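Handheld grippers on bedding: shop rules and bench tips

Applies to all cloth work done with the two-finger hand-held grippers at the Ferkside room. Replaces the July sheet. The Skinda rules for rigid objects are separate and do not cover fabric.

## Before the first grasp

1. Strip the bed to one light-colored layer and lay the work cloth on top. Use a cloth that contrasts with the layer. Blue on cream is the house standard.
2. Leave wrinkles in the bottom layer unless the task sheet asks for a flat start. Smoothing it by hand between runs changes the start condition, and the run must be logged as "reset by hand."
3. Check the screws in both finger pads. A head that stands proud of the pad will snag thin weave. Tighten by hand until the head sits below the surface, then stop.
4. Wipe the pads with a lint-free rag. No fabric softener, no silicone spray, no furniture polish anywhere near them. Residue carries over to the cloth and stays there through several washes.
5. Open the jaws fully and bring them in over a fold. A ridge of cloth gives both fingers something to close on; a flat area does not.

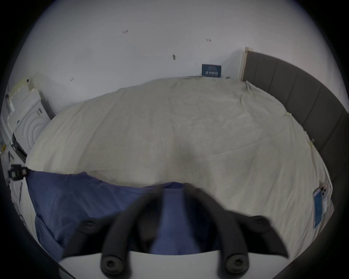

## Grasping

Close at a slow, even speed. Fast closing pushes the fold out from between the pads before they meet. If the grasp misses, open fully, lift clear, and start again. Do not chase the cloth with half-open jaws.

Keep the base plate off the mattress. If it drags, the bottom layer moves with it and the run is void under Flidow section 31.

Take enough fold to fill the pad face. A grasp on the extreme edge holds for a lift but usually slips under side load. A grasp that takes in the bottom layer as well is the more common fault, and it is easy to miss from the operator's side. Lift slightly, look under, then continue.

## Two-operator pulls

Sheer and lightweight cloths are the ones that get damaged. Most of the damage is done during the pull, when both operators add force at the same time and neither one notices. One operator leads and the other holds position. With a thin blue cloth drawn into a band between two grippers, as on this bed, the point to watch is the twist at the near jaws, where the fabric is gathered tight and the weave takes the load in a small area. Stop pulling when the band is straight. Any force past that goes into the seams.

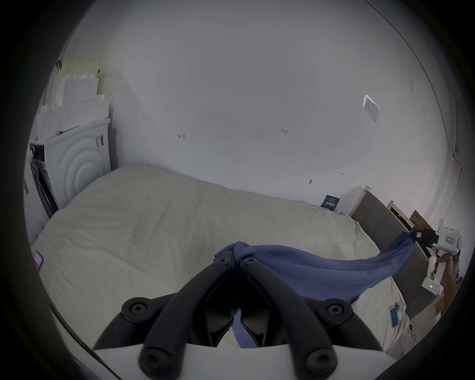

Hem direction decides how far a cloth can be pulled, and it should be checked before the grippers are picked up. Along the hem there is very little give. On the diagonal there is a lot, and the cloth may not return to its size. A long band held taut across the bed between the two sets of jaws is acceptable for a short hold, provided both operators keep their wrists still. Limit the hold to 60 seconds, then lower both ends together. Opening one side first lets the cloth snap toward the other operator's hand.

## Care of the work cloths

- Wash cold, without softener. Line dry.
- Spin at 800 rpm at most. Higher speeds set creases that show up in later runs.
- Retire a cloth when it has a pulled thread longer than a finger pad. Cut it up for rags so it does not get back into the stack.
- Do not iron. Pressed cloth lies too flat for the standard grasp.

## Logging

Use the Javier form, one line per run. Record the cloth number, the start condition, which operator led, and any regrasp. Form 123 is only for damage to a gripper; torn fabric goes in the remarks column of the normal line.

Pad replacements are kept in the drawer under the sink. Sign out pairs, never singles, and bring the old pair back in the same bag.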